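Durnon Countertop Bag Sealer
Section 4: Setting Up and First Use

4.1 Before you start

Read Section 2 (Safety) before you connect the sealer to power. This section covers the Durnon with the standard 2 mm sealing strip. If your unit has the wide strip, use the supplement packed with it for steps 5 through 9.

You will need:
A grounded wall outlet within reach of the power cord
A flat, level surface that will not be damaged by mild heat
A dry, lint-free cloth
Two or three scrap bags for test seals

Rated power is 800 W during warm-up. Do not run the sealer from a power strip that also feeds a kettle, toaster, or space heater.

4.2 Placement

1. Remove the foam blocks from under the upper jaw. Keep them for shipping.
2. Set the sealer on its four feet. Check that it does not rock.
3. Leave at least 17 cm of clear space behind the unit so that the jaw can open fully.
4. Route the cord to the rear. Do not pass it under the base.

Note: A tablecloth or place mat is acceptable under the bags you are sorting, but not under the sealer. Fabric can block the intake slots on the bottom plate. Small snack packets may be laid out next to the unit before sealing, with the end to be sealed facing the jaw.
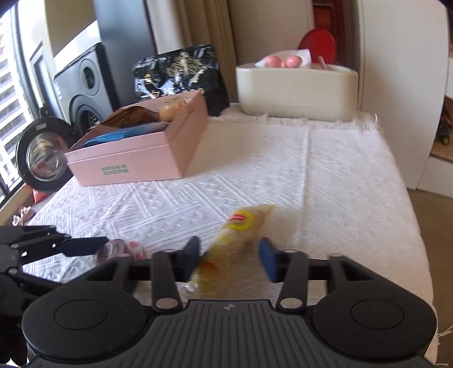 4.3 Bag types and settings

The dial has six positions. Start at the lowest position listed for the material and move up one position at a time until the seal holds.

Thin clear film: 1 to 2
Printed snack film: 2 to 3
Laminated pouch: 4 to 5
Foil-lined coffee bag: 5 to 6
Paper with plastic liner: 4, test first

Plain paper, waxed paper, and compostable film cannot be sealed with this unit. Compostable film melts onto the strip and is hard to remove.

If the material is not printed on the bag, cut a narrow piece from the open end and seal it at position 2. If the layers pull apart cleanly, the setting is too low. If the film shrinks or turns brown, the setting is too high.

4.4 Making the first seal

5. Turn the dial to 0 and plug in the sealer. The amber light comes on.
6. Turn the dial to position 2. Wait 60 seconds. The light changes to green when the strip is ready.
7. Press most of the air out of a scrap bag. Wipe crumbs, salt, and oil from the inside of the opening with the dry cloth.
8. Lay the open end flat across the strip with no folds. Leave a margin of one finger width past the strip.
9. Lower the jaw and hold it until you hear the click. Keep holding for a further count of three, then release.
10. Let the seal cool before you pull on it. A seal tested while warm will usually fail, even at the correct setting.

CAUTION: The strip stays hot after the light goes out. Do not touch it, and do not wipe it until the unit has been unplugged for half an hour.

CAUTION: Do not seal bags that contain liquid. Liquid drawn into the jaw can reach the heater contacts.

4.5 Bags with a center seam

Many snack bags have a seam down the back that adds two extra layers of film. The seal is weakest where the seam crosses the strip. Place the seam side down, set the dial one position higher than usual, and make two seals side by side - the second closer to the contents than the first. Check the crossing point for a pinhole by squeezing the bag gently.

4.6 Adjusting jaw pressure

The pressure screw is under the rubber cap on the right side of the jaw. The factory setting suits nearly all household film. Turn the screw clockwise a quarter turn if one end of the seal is open, and repeat the test. Do not exceed two full turns from the factory mark.

4.7 Accessories

The Lorkomon bag rest clips to the front edge and supports bags that are too heavy to hold by hand. Remove it before closing the storage latch. Replacement strips are sold under the Baysal name in packs of two - check that the strip width matches the figure on the rating plate.

Strip replacement is covered in Section 6. For service, contact the Liltham parts desk and have the serial number ready.

Section 4 revised 2024-08-19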